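Jallden Peg Placement Project: Final Report
Submitted by the second-year automation project group, Fudham Technical College
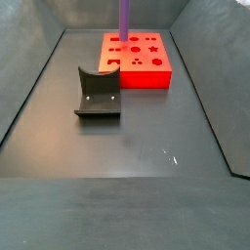
Figure 1. The red sorter block and the black bracket in the workspace, with the purple rod at the block.

1. Purpose of the project

The Jallden project was set as the main practical assignment of the second-year automation module. Its purpose was to give students experience of planning, building and testing a small robotic cell over one academic year. The group was asked to choose a task simple enough to be understood by a visitor at the college open day, and difficult enough to show the limits of position control without force sensing.

The group chose peg placement. A peg must be brought to a hole of matching outline and lowered into it. A child's shape sorter offers several outlines on one surface, so that a single block could serve for the whole year. The block used has nine cut-outs in three rows, among them a star, an arch and plain round holes of differing size.

2. Arrangement of the cell

The work is done inside a shallow open-topped enclosure with grey-green walls and a dark floor. An open top was preferred to a hinged lid, as the lid in the first design had to be lifted for every adjustment and was soon removed.

The L-shaped bracket belongs to the group's work on fixed reference parts. It is fastened with two screws through the lower part of the upright, and the upper edge of the upright is curved. Two earlier versions were rejected: the first bent under side load, and the second hid part of the block from the overhead view.

The control program was written by the students using the Casado teaching library, which the college already held for the first-year course. Movements are stored as named positions, and each trial is recorded as a line in a shared spreadsheet.

3. Method

Work was divided into two phases. In the first, the arm was taught positions by hand and repeated them without correction. In the second, a short search routine was added. When downward travel stopped early, the arm lifted slightly, moved a small distance to one side and tried again, following a widening square path until the peg went in or the time limit was reached.

The group carried out 700 recorded trials between November and April. Trials interrupted by an operator were entered separately and do not form part of this total. Round holes were attempted first. The star was left until the spring term because it requires the peg to be turned to the correct angle before it is lowered.

4. Results

With the search routine in use, placement in the larger round hole succeeded in 93 per cent of trials. Results for the star were much weaker, and the group does not consider that outline solved. Most failures came from an error in angle that the search routine could not correct, as it moves the peg sideways but does not turn it.

Taught positions were also found to drift when the block had been lifted out and replaced. The group had assumed that careful placing by eye would be enough. It was not, and several weeks of early results had to be set aside — a loss that a proper locating fixture would have prevented.

5. Presentation at Gokavholm

The cell was shown at the regional student automation day in Gokavholm in April. Judges asked chiefly about the search routine and about how trials had been recorded. They advised the group to report failures by cause as well as by number, and the spreadsheet was amended before this report was written.

6. Recommendations

The group recommends that next year's students begin with the locating fixture and leave programming until the block can be returned to the same position every time. A turning step should be added to the search routine before further work on the star. The spreadsheet, drawings and program have been placed in the module folder, together with a list of known faults in the present version.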